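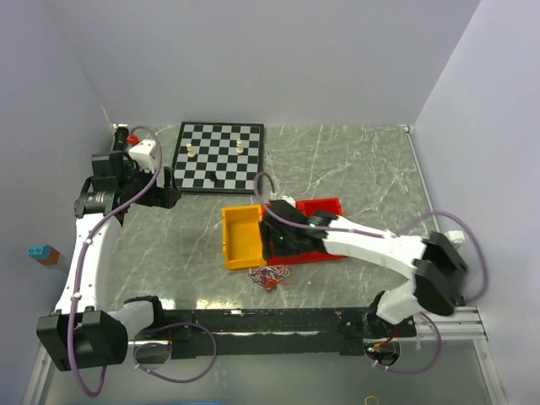
How to teach a child to play chess, starting with just the pawns

I get asked about this a lot by other parents, usually at the school gate when I'm trying to find somebody's missing glove, so I thought I'd finally write it all down in one place. My two both learned this way, and so did most of the little ones who come to the after-school club I help with in Jivcombe. You don't need to be any good at chess yourself. I'm really not! I can see perhaps two moves ahead on a good day and I still leave my queen hanging more often than I'd like.

The usual way to teach chess is to set out the whole army and explain every piece in one go. I tried that with my eldest when she was five. We got as far as the knight and she went off to look at a snail. Fair enough. So the second time round I did what my old neighbour Mostafa Tawfik told me to do, and started with pawns and nothing else.

What you need

A board and a set of pieces, and that's your lot. A cheap roll-up board is fine, and so is a charity shop set with a button standing in for a lost bishop. I'd steer clear of the very fancy themed sets to begin with, where the pieces are all knights in armour or cartoon animals, because small children find it hard to remember which one is meant to be which. Plain shapes are easier.

Squares want to be big enough that little hands don't knock everything flying. Ours is a Bouazza club board that I got second hand in Okley and it's been brilliant – wipes clean, lies flat, has survived at least one whole beaker of squash.

Keep the pieces you aren't using out of sight. I put mine in a shoebox under the table. If the queen is standing there looking glamorous, they'll want the queen.

Step 1: Get to know the board

Before any pieces go down, sit on the same side as your child and put the board so that there's a light square in the bottom right-hand corner. There's an old rhyme, "light on the right", and they do love to catch you out if you get it wrong (so get it wrong on purpose now and then).

Then play Finger Walks. You say "walk your finger up a file" and they go straight up. "Walk along a rank" and they go side to side. "Walk a diagonal" and off they go, corner to corner, staying on one colour. Take turns giving the orders. A few minutes is plenty. You want them to know what a diagonal is before you ever get to capturing, or you'll be explaining two new things at once.

If they can read, you can show them the letters and numbers too, and play at finding e4 and so on. If they can't read yet, leave it. It makes no difference at this stage.

Step 2: How a pawn moves

Put one white pawn on its starting square, second row up. Tell them three facts, slowly, and let them try each one before you move on to the next.

A pawn walks straight forward, one square at a time.

On its very first go it's allowed to take two steps if it wants.

It never, ever goes backwards.

That last one is the bit children enjoy most. Mine used to make the pawn march and shout. Let them walk a pawn right to the far end of the board a few times, and don't bother yet with what happens when it arrives.

Step 3: How a pawn captures

This is where they get muddled, and I promise it's not just yours. The pawn moves straight but captures diagonally, one square forward, to either side. It's the only piece in the game that does one thing to move and a different thing to capture, and it's a bit unfair that it's also the piece people assume is the easy one.

What worked for us was telling them that a pawn carries a big shield in front, so it can't poke anybody straight ahead, but it can reach round the side of the shield. Put your arm out in front of you as if you're holding one and show them. Then put a black pawn directly in front of a white one. Can either of them move? No, they're stuck, shield to shield. Now slide the black pawn over one column, so it's diagonally in front. Can white take it? Yes!

Do plenty of these little puzzles. Put one pawn down for them and a couple of yours in various spots and ask which ones are in danger. Sometimes make it none of them. Swap colours halfway through, as children who've only ever played up the board as white get in a terrible tangle when they have to be black and everything seems to point the wrong way.

Leave en passant out of it. I didn't mention it to my son for a year and he has forgiven me.

Step 4: The pawn race

Now you can play a proper game. Set out all the pawns, white on their row and black on theirs. No other pieces. White goes first, you take turns, and the first player to get a pawn safely to the other end wins. If somebody can't move at all, we call it a draw and shake hands.

It sounds like nothing much and it's a really good game! Grown-ups get drawn in too. My brother-in-law came for Sunday lunch, played one to be polite and was still at it when I was trying to lay the table.

If eight pawns each feels like a lot, start with three each on the same three columns and build up. The smaller version is over very quickly, and that's handy if you've got a child who finds losing hard, as there's always another one starting straight away.

A few things I do during the pawn race:

Touch and think. I don't hold them to the real touch-move rule, but I do ask them to sit on their hands until they've looked at the whole board. Literally sit on them.

Say it aloud. "I'm going here so that I can take you there." You do it too. It shows them that there's meant to be a reason, and it slows them down a bit.

Give a warning. For the first few sessions, if they're about to lose a pawn for nothing, I say "have another look". I stop doing it once they start spotting mine.

Step 5: Add the king

When they can play the pawn race without asking how anything moves (might be a day, might be a month, it doesn't matter), get the kings out of the shoebox. The king goes one step in any direction. He can capture pawns, but he mustn't ever step somewhere he could be taken.

Play the same race with a king each. Straight away it's a different game, because now there's somebody to chase the runaway pawns, and somebody to guard them. This is also the moment to bring in the word "check". When a pawn attacks the king, you say check, and he has to do something about it.

Don't do checkmate yet. With only pawns and kings it hardly ever comes up, and you can keep on with getting a pawn home as the way to win.

Step 6: One new piece at a time

After that I add pieces in this order: rook, bishop, queen, knight. The rook and the bishop are simply the Finger Walks again, straight lines for one and diagonals for the other. The queen does both, so by the time she turns up there's nothing new to learn, and they get all the excitement of having her. The knight goes last with his funny L-shape, two squares one way and one to the side, and he's the only one who can jump over people.

Give each new piece a few games of its own. For the rook I set up one rook against five pawns and see if it can gobble them all up before one gets through. It's close more often than you'd think, though I'd let your child be the rook to begin with.

Once the queen has been introduced, you can go back and explain the big secret, that a pawn who reaches the far end gets to turn into a queen. Save it up. The look on their faces is lovely, and suddenly all that marching up the board makes sense.

How long should a session be?

Shorter than you want it to be. For a five-year-old I'd stop at 14 minutes, which I know is an odd number, but my kitchen timer sticks at 15 and I got into the habit. Older ones will happily go for 40 minutes or so if they've got a friend to play. Stop while they still want one more game and they'll ask for it again tomorrow.

We play straight after tea, before anybody gets too tired. Chess with an overtired six-year-old is not something I'd recommend to anyone.

Should you let them win?

People get quite heated over this. I don't throw games, but I do start with fewer pawns. I take two of mine off before we begin, and if they win twice in a row I put one back. They know I'm doing it and they can see themselves closing the gap, and when my daughter beat me with all eight on each side she ran round the garden in her socks. In May. In the rain.

Bits and bobs people have asked me

What age can they start? Four is fine for Finger Walks and moving one pawn about. Most of ours at the club were ready for the race at five or six.

Do I need a clock? No, and I'd hide it if you've got one. They only want to bash the buttons.

Are apps any good? Some are. We've used Miltosix for puzzles on long car journeys and it was all right once I'd turned the sound off. I still think they learn the moves better with real pieces in their hands.

What if they make up their own rules? Let them, in a separate game. We have one called Pawn Football that I've never fully understood.

If you get as far as the knights and want somewhere to go next, simple checkmates with king and queen against a lone king are what I'd do. I'll write those up when I get the chance, probably once the school holidays are out of the way.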